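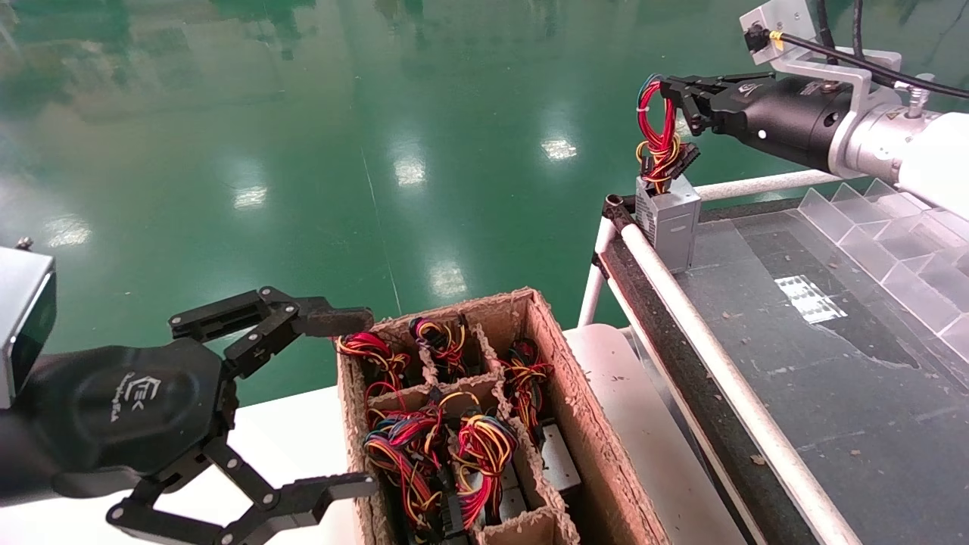
A reader left a comment under my last post asking how you're supposed to show a harness job to visitors when half of them can't see past the arm, and whether it wouldn't be easier to run a video and hand out coffee. Fair enough! I did think about the video. But we've now run two open days at the Plutville shop with the power supply cell going live, and people stood and watched it far longer than they'd have watched a screen, so I'm going to write down how I set the thing up. If you have a two-arm cell and a date on the calendar, maybe some of it saves you an evening.

Quick background for anyone new. The job is plugging wire harnesses into small metal power supplies. One arm has a plain parallel gripper and does the plugging. The other has a multi-fingered hand and works over the cardboard box that holds the harnesses. That's the whole demo. It sounds like nothing when you say it out loud, and then you try to do it with floppy red and yellow wires that go wherever they please, and you understand why there are crowds.

What you need

Two arms that already do the job on a normal working morning (please don't debut anything at an open day)
A box with cardboard dividers
25 harnesses you don't mind wearing out
A handful of spare power supplies
A tray with slots
A roll of floor tape
Somebody who likes talking

Step 1: Pick a short piece of the job

Our full cycle is long and has a boring stretch in it. For visitors I cut it down to pick, carry, plug, put aside, and that comes to 28 seconds. Long enough to follow with your eyes, short enough that a person who walks up in the middle will stay to see the start. My first version ran through a full inspection pass as well and I watched an entire family drift off toward the cookies.

Step 2: Load the box, but don't make it pretty

The first time around I combed every harness straight and laid them all the same direction. It looked like a store display and an older gentleman asked me, very politely, if we do that at work too. We don't. So now they go in the way they come to us, bunched up, some of them spilling loose. One bundle per compartment is plenty. Use your regular old box as well. Ours has frayed edges and it's been through a lot, and I like that people can see it's a box.

Step 3: Stand the power supply where people can see the connector

This is the one I'd fight for. The plugging happens in a tiny space, and if you put the supply in the middle of the bench the gripper hides everything. We stand it upright on the edge of the bench, near the corner, so the harness hangs down and the black connector goes in right where folks are looking. I had to reteach the position for it, which took me most of a February afternoon, and I'd do it again.

Check your reach before you move anything, though. The corner of a bench has posts and rails around it and your arm may not love the new angle. Run it slow, with your hand on the stop, a good many times before you bring the speed up.

Step 4: Sort out the camera on the arm

There's a small camera on a bracket above the plugging gripper, with cables running back along the arm. Two things to do here. Tug gently on the cable ties and make sure nothing can snag when the wrist turns, and then look at the camera's view with all the shop lights on. We have a shiny green floor and it throws the ceiling lights right back at you. I never noticed until I lowered the exposure one evening, came in the next morning, and got a completely different picture. Set it up at the same time of day you'll be showing it.

Step 5: Tape the floor and mean it

Put your line down where people can lean over it and still not reach anything. Then have a kid test it, because kids lean farther than you'd believe. Follow your own site's safety rules here, obviously -- mine will be different from yours, and a strip of tape on its own doesn't count as guarding.

Step 6: Work out what you'll say

I practiced on the folks from Tatstead, who came by early, and found out I was explaining grip force to people who wanted to know what the wires were for. So I start there now. These wires carry power from this metal box to the rest of the machine, and somebody has to plug them in, all day long. Then I show them a loose harness and let them try it one-handed. That gets a laugh every single time, and after that they're rooting for the robot.

Questions I got at both days: how fast can it go, what does it do if it misses, and did it take somebody's job. Have a straight answer ready for each. For the second one I tell them it backs off and tries again, and if it still can't get in, it stops and waits for a person.

Step 7: Let it fail

I mean it! At the Sampaio demo I went to a while back, the crew had a miss in front of everyone and killed the whole show to reset, with a sheet thrown over the cell like somebody had died in there. When ours missed I kept talking, pointed at the connector, said it came in crooked, and let it have another go. People leaned in closer. It was the best part of the day as far as I'm concerned.

A few odds and ends

Swap the harnesses out before the latches get sloppy. Worn connectors go in too easily and then the demo looks fake.

Bring a brush for the bench top. Little bits collect on a dark surface over the course of a day and I only ever see them when there's company.

If you have slotted trays, the clear ones are nice, since visitors can see right through them. Ours sits toward the back of the bench, out of the way.

Turn the radio off. I forgot.

Next stop is the Meretti open house, where I get a smaller bench and one outlet, so I'll be redoing Step 3 from scratch. If you've squeezed a two-arm setup onto a short bench, leave me a note in the comments and tell me where you put the box.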